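Home Diary Archive About

2024-04-02
Purificación Cordero

Spent the morning on the house rules for the hand-held grippers. The Nurstead draft had grown to 30 clauses, most of them copied from the Zabala manual, and I doubt anyone at Estarcombe had read past the first page. I cut what I could. What stays: ask the people running the place before you start, keep your free hand out of the jaws, look at the pads before every session, and stop if a customer comes within reach.

We argued over whether to clear a table first. Proline wants it bare. I think cups and papers should stay where people put them, but drinks get moved back from the near edge.

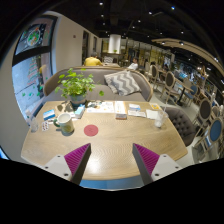 Café table, gripper open, mug and red coaster just past the left finger.

The rule on faces took longest. We have 1,116 clips and almost all were logged before September, when the form had no box for bystanders. I wrote that anyone in the background counts, even with their back turned. Those clips will have to be checked again by two people, working separately.

Sent version 2 after lunch. No reply yet. Must still write the part on cleaning the pads.

Last updated: same evening, spelling only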